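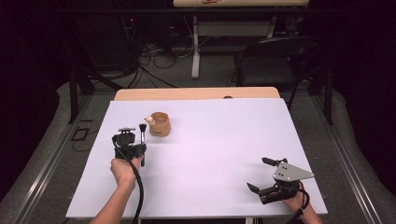
Urnley's public library will close its upper floor until March while contractors replace the roof over the reading room, the town said in a notice to cardholders.

The work covers the north side of the building, where rain has been getting in through the flashing for several winters. Heffernan, the firm hired for the job, will put up scaffolding along Malow Street, and the footpath there will be shut from the corner to the bus stop.

The ground floor stays open. Children's books, large print and the newspaper racks are not affected, but the local history shelves have been packed and moved to storage. Branch manager Clodagh Geraghty said 936 boxes went out and that items can still be requested at the front desk, with a wait of up to three working days.

"People doing family research should call first," Geraghty said. "The parish registers are on film downstairs, but the street directories are in storage."

Evening classes that normally meet upstairs will move to the old school on Mikivgate. The school hall holds 120 people, more than the reading room does, though parking is limited to the yard at the back. Classes keep their usual start time of 6:30 p.m.

Fenna Coppens, whose watercolor class is one of those moving, said most of her students live closer to the school than to the library. She has asked the town to leave the side gate unlocked until 9 p.m.

The book drop on Malow Street is sealed for the length of the job. Returns go through the main door, and late fees are suspended for anything due while the scaffolding is up. Study desks are down from 100 to 40 - the remaining ones can be booked in two-hour slots by phone or in person.

The town council is due to hear a progress report from Heffernan at its next meeting.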